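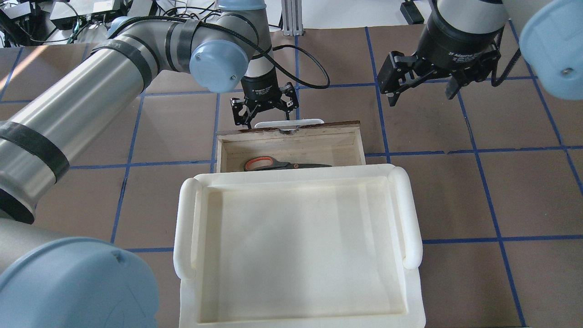 Open wooden drawer and cream-white tray on the taped table.

**Jan 11, 2018. Hide glue, continued**

Carrying on from the last batch. Two questions open: how much working time we lose below normal room temperature, and whether urea buys it back without giving up too much strength. Third question from Booker, whether the Custlow granules are worth the price difference over the old sack, goes at the end if there is room.

Batch 405. Custlow granules, medium gram strength, supplier's sheet does not give a tighter figure. 500 g cold tap water weighed first, granules on top, stirred once and left covered. The granules swelled through in 30 minutes. The old sack needed an overnight soak to get to the same state, but the old sack is coarse and some of the pieces are still the size of a lentil. Not a fair comparison of glue, only of grind.

Heated in the Kosorby pot, water jacket, lid on. The dial on the pot reads low. Checked with the glass thermometer in the glue itself and not in the jacket. The two disagree while warming up and come together once the whole thing has sat. Anyone using the dial alone will overcook the batch. I have put a pencil mark on the dial at the setting that holds the glue where we want it. Please don't wipe it off.

Skinning: normal. Lid off for brushing gives a skin fast, which then breaks into strings and gets onto the joint. Skimmed twice. Next time cut a cover with a slot for the brush.

Consistency by the usual test, running off the brush in an unbroken stream with no lumps and no patter. First reading was too thick. Added hot water by the spoonful until it ran. I should have weighed the spoonfuls and didn't, so the final ratio for 405 is not known. Weigh the jug before and after from now on.

**Working time**

Method: maple strips, planed the same morning, brushed one face, then closed finger-tight on a second strip after a measured delay. Joints opened again straight away and the surface checked for transfer. Full wetting on both faces counts as in time. Dull patches or a gelled ridge at the edge count as late.

- Cold wood, cold room: late nearly at once. The film gels from the edges inward and the center still looks wet, which is misleading. Touch tells you, looking doesn't.
- Cold wood, warmed room: barely better. The wood is the heat sink and the air hardly matters on this time scale.
- Warmed wood, cold room: a clear gain. Strips were warmed on top of the radiator, turned once.
- Warmed wood, warmed room: best of the plain glue, enough for a single dovetailed corner if the clamps are already set. Not enough for a whole carcass.

The order of the middle two is the useful result. Reginald has been heating the room for glue-ups and leaving the parts on the cold rack by the outside wall. Moving the rack costs nothing.

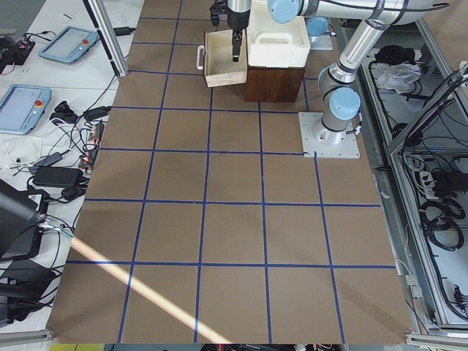 Repeated the warmed-wood run with toothed faces against planed faces. Thaddeus holds that toothing extends the working time by holding more glue. Transfer was good on both at short delays. At longer delays the toothed faces kept wet glue in the grooves while the ridges had gelled, so the joint wets in stripes. I counted those as late. He would count them as in time. Recorded both ways on the loose sheet.

No claim from me on toothing and strength. Every joint in this run was opened wet.

**Urea**

Split the remainder of 405 into jars while hot. Control jar, no addition. Jar A, low urea. Jar B, 2 times the urea of jar A. All stirred until clear and put back in the jacket together so that they would have the same time at heat.

Jar A stays brushable longer and the gel is softer when it arrives. It still grabs, but you can shift a part without tearing the film. Jar B gave no proper gel on the warmed wood. It thickens and stays tacky. For clamped work this is fine. For a rubbed joint it is useless, the rub never locks, and glue blocks slid under their own weight when the test piece was stood on end.

Squeeze-out from B cleaned up with a warm damp rag well after the control had gone to rubber. This is the part Keisha wants for the inside corners of the Conari drawers, where a chisel won't go.

Smell: slight ammonia from B on the second heating. Not noticed from A. Marked B as single-heat only.

**Breaking**

Lap joints, same maple, left clamped overnight from the earlier batch, so these are not 405. Broken in the vise with the long lever and the spring scale. The spring scale sticks in the lower part of its travel and I do not trust any value from it as an absolute. Ranking only.

Control and low urea: wood failure on most of the area, some fibers lifted on each face. I could not rank one over the other. High urea: the failure is in the glue line over part of the area, with a shiny surface. It still took a hard pull. For a drawer corner with a mechanical joint I would use it. For an edge joint in a top, no.

One control joint let go with almost no load. Glue line thick and bubbled at one end, clamp had been put on off center. Left out of the ranking and kept in the tray marked "bad", since the next person to ask why we set the clamps dry first can be shown it.
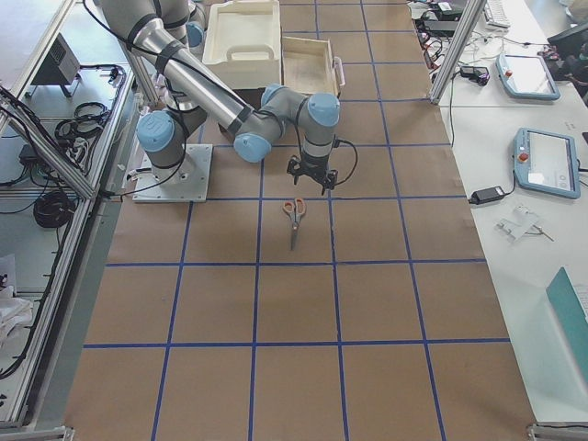 Kraft paper, dark blue tape grid.

**Paper under glue-ups**

Kraft sticks to hide glue squeeze-out and has to be scraped off wet. Waxed paper does not stick but slides, and the part walks when the clamp comes down. Current practice is kraft across the bench with a waxed strip directly under the joint line. Tape the strip at the ends only. If taped along its length it buckles when the glue wets it, and the buckle prints into the squeeze-out.

Masking tape on the parts themselves, to limit squeeze-out: works on planed maple if pulled before the glue goes to rubber. Pulled later it takes the edge of the fillet with it and leaves a ragged line. On open-grained oak the glue creeps under the tape along the pores. Burnishing the tape down with a bone folder helped slightly on quartered faces and did nothing on end grain.

Shellac wash on the inside faces before assembly, kept off the joint itself, beats tape on oak. Glue drops lift off dry with a thumbnail. Takes longer to set up. Reginald did the last set this way and they needed no scraping in the corners.

**End grain**

Sized half the end-grain samples with thinned glue from the control jar, left to gel, then glued as normal. Unsized samples drank the glue and starved. Sized samples held. This is in every book and I only repeated it for the thinned ratio. My thinning was by eye and too wet on the first pass: the size raised the grain enough to hold the shoulders apart. Second pass thicker, wiped on with a finger, shoulders closed. Dry-fit again after sizing, every time.

**Liquid glue for comparison**

Engelbrecht bottle from the back of the cupboard, no date on it that any of us could read. Did the thread test: pinch a drop between finger and thumb, open and close until it draws legs. No legs, stayed greasy. Discarded. A fresh bottle is on the order list. Until it arrives there is no liquid glue comparison, and the note on the board that says the liquid glue "failed" should be read as this bottle and nothing wider. 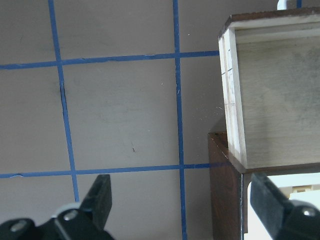 **Storage and reheating**

Leftover control glue poured into a flat pan, gelled, cut in squares and put in the fridge with the lid on. Cut squares reheat evenly. A single block in a jar goes liquid at the wall and stays solid in the middle, and people turn the heat up to hurry it. Each reheat weakens it, so label the pan with a stroke for every heating and discard at the fourth stroke. The limit is inherited from Fergus and I have not tested it.

Mold: one older jar had gray spots on the surface. Thrown out whole. Do not skim and reuse.

The old sack is still dry and usable. To Booker's question: on these results I can say the Custlow soaks faster and has less grit at the bottom of the pot. On strength I have nothing, there were no old-sack joints in the breaking run. He should not reorder on the basis of this entry.

**To do**

- Weigh the top-up water. Get a real ratio for the next batch.
- Slotted lid for the Kosorby pot.
- Move the parts rack off the outside wall (Reginald).
- Free up or replace the spring scale before any more breaking.
- Low urea jar again, oak this time, with the shellac wash. Keisha needs a yes or no before the Conari carcasses are cut.
- Creep test on high urea. Hang a load on a lap joint, mark the line, leave it until July so that it sees some humid weather. Hook over the sink is free.
- Old sack against Custlow, same soak, same day, same strips.

Thermometer is back in its tube in the top drawer. Pot is off and unplugged, brushes are in cold water, and the maple offcuts under the vise are test stock, please leave them.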